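Questions I Get About the Shop, the Balloons and the Wrapping

Last updated 9/1/25

Hi, I'm Lina Obeidat, and I run Bratico, which is me, my cousin Hiba Zoubi and a very long cutting table. We put together party and gift bundles with balloons, cloth and clear wrap. I type the same answers into email most mornings, so I finally put them on one page. If yours isn't on it, write to me anyway!

Do you sell the balloons already blown up?

No, sorry. Everything goes out flat. I tried mailing a few inflated ones when I started and they took up a ridiculous amount of box (and one customer in Skitby got what she very politely called "a raisin"). You blow them up at home, the day you need them if you can.

Which lavender is your lavender?

The pale one. I carry two purples and people mix them up all the time. The pale one is listed as "soft lavender" and it gets lighter as it stretches, so a fully blown balloon will look paler than the flat one in your hand. If you want a color that still reads as purple from across the yard, get the plum.

Mine went wrinkly. Did I do something wrong?

Probably not. A few faint wrinkles usually mean it wants a little more air, or that it's been sitting overnight. Give it another puff or two if your balloon lets you. If it's a gift topper I leave the wrinkles alone, personally. Once there's a bit of cloth over the top you don't notice them, and I'd much rather have a soft balloon than one that pops while I'm fussing with it.

How do you get the cloth to stay on top?

With two hands and some patience! I pinch the cloth in the middle so it falls in a loose fold, hold the balloon still with my other hand and let the ends drape down on their own. Don't pull it tight. A tight cloth slides straight off a round top. If you need it to survive a car ride, one small dot of removable glue on the cloth side will do it. 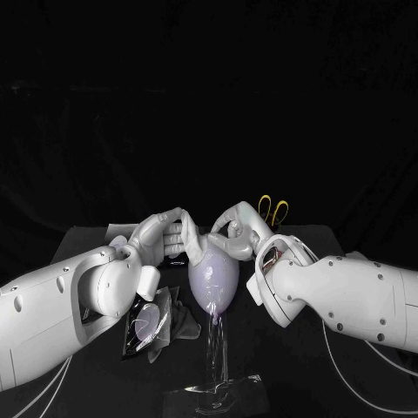

Cotton is the easiest to start with, by the way. Satin looks lovely for as long as it takes you to turn around, and then it's on the floor. Hiba disagrees with me about this and will happily tell you so if she's the one who answers your email.

Can I use my own fabric?

Of course. An old handkerchief is fine, or a scrap from the sewing box. Wash it, iron it, and check it for pins (please check it for pins).

What is the clear plastic for?

Wrapping the base, mostly, or making a little skirt around it. Ours comes on rolls of 30 feet, and you can also buy cut sheets. It creases if you look at it wrong, so unroll only what you need. Crumpled pieces are still good for stuffing under a basket, where they catch the light nicely.

What scissors should I use?

Any pair that's actually sharp. Keep one for plastic and one for fabric and don't let anybody swap them. Bright handles help, I find, because I lose the dark ones under the wrap several times a day.

Why do you work on a black tabletop?

I like a dark surface for clear plastic and pale cloth. On a white table I can't find the edge of the sheet and I end up cutting it crooked. At home, a dark towel or tablecloth does the same job.

How big an order can you do?

Up to 400 bundles with a month's notice. We did 2000 balloons for a school fair in August and I would like a rest before I do that again. For anything over 30 bundles, email me first so I can check what's on the shelf.

Do you ship outside the country?

Yes, though it's slow. Hiba's friend in Cabanatuan waited ages for hers, and it did get there in one piece. You pay the postage and any customs fees on your end.

Can I return something?

Sealed packages, yes, within 30 days. Opened balloons, no. Put your order number on the slip (it'll look something like 3578) or I'll be playing detective with your handwriting.

Do you teach this anywhere?

Now and then, in the back room at Sirnunix, the craft store. Classes are small and they fill up quickly. Ask me to put you on the list, and bring your own scissors if you have a pair you like.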